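Seam in gray panel, and what to rest spoons on

remzi_p
Posted Monday, January 26, 2026
Two questions about the same work corner. First one is the gray surface. There's a thin dark line running down it, darkest at the top, and it fades out lower down. One side looks warmer gray to me and the other a little cooler.
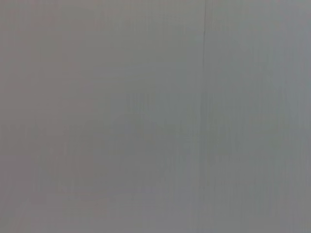 I bought the place in March and the last owner left no paperwork. Do I fill it or leave it alone?

stala12
Leave it. If it's a butt joint, filler will crack within a year and you'll have a worse line.

E. Lumbao
Disagree. A flexible filler in a matched gray holds fine. I did mine 9 years ago. Clean it with a dry brush first.

stala12
Yours might not move. Does a fingernail catch on it, Remzi?

remzi_p
Only near the top. I'll wait on the filler then.

Second question is spoon rests. I'm using wood blocks on the white table, a light one and a darker reddish-brown one behind it. The spoon has a pink plastic handle and a metal bowl, and the bowl goes on the dark block.

erdem_e
Dark block is the right one for the bowl. Tea stains won't show as much.

E. Lumbao
I'd skip bare wood. Get a small dish.

erdem_e
A dish slides around. Oil the block 2 times a year and it's fine.

remzi_p
Current setup, before any oil.
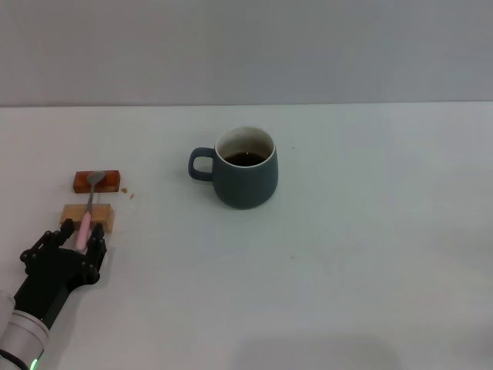
Replies moved from the old thread

guneskitchen
Mineral oil, not olive. Olive goes sticky.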